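At the Rekex returns center, Isabelle Ross used to open 751 bags a shift. She unzipped each one, checked the pockets, closed it and passed it on. By March her wrists hurt at night.

Now a pair of robot arms from Astska does the zippers, and Ross watches 3 stations at once. Soft bags are the hard part — canvas sags, straps fall across pockets, and no two land on the table the same way.
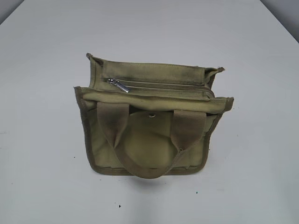
When an arm gives up, a light comes on and Ross finishes the job by hand. Her pay went up a little. Her old bench partner, Radomír Lukáč, moved to the loading dock and misses the talk. "It's quieter," he says. "I don't love that."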